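Speaker notes: Getting the Most Out of Zitcombe Water Park in August
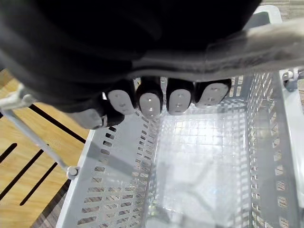
When should a family get to the gate in August? Forty minutes before opening, so 9:20 a.m., with tickets already on your phone.

(Wait for the groans. There are always groans.)

Say hello, thank Bláthnaid Mulcahy for setting up the chairs and for talking me into this in the first place. I've been to Zitcombe with my kids more summers than I care to admit, and I still come home with notes scribbled on the park map.

Start with the rides. Hima is the big one, 93 feet at the top of the stairs, and everybody runs straight for it. Let them run! Go left to Flokik, the family raft ride, do it twice, and then wander over to Hima at lunchtime when people are off hunting for fries. Mention that the stairs are no fun in bare feet.

Lockers next. There are 386 of them, which sounds like plenty until you see the line at ten o'clock. The ones behind the Alhassan wave pool fill up last. Ask who has used them (a few hands, I hope).

Food. You can bring a small cooler into the picnic grove but you can't take it past the bridge. Tell the story of Norbert Fodor and the watermelon, but keep it short this time, I went on forever at the library.

Budget slide. Our day for four came to just under $200 last summer with parking, and $23 of that was lemonade, so do pack your own water bottles.

Little ones: the splash garden closes an hour before the rest of the park. We found that out with a very upset three-year-old. Go there first or right after naps.

Then questions. If someone asks about season passes, send them to the handout, second page, the prices are all there.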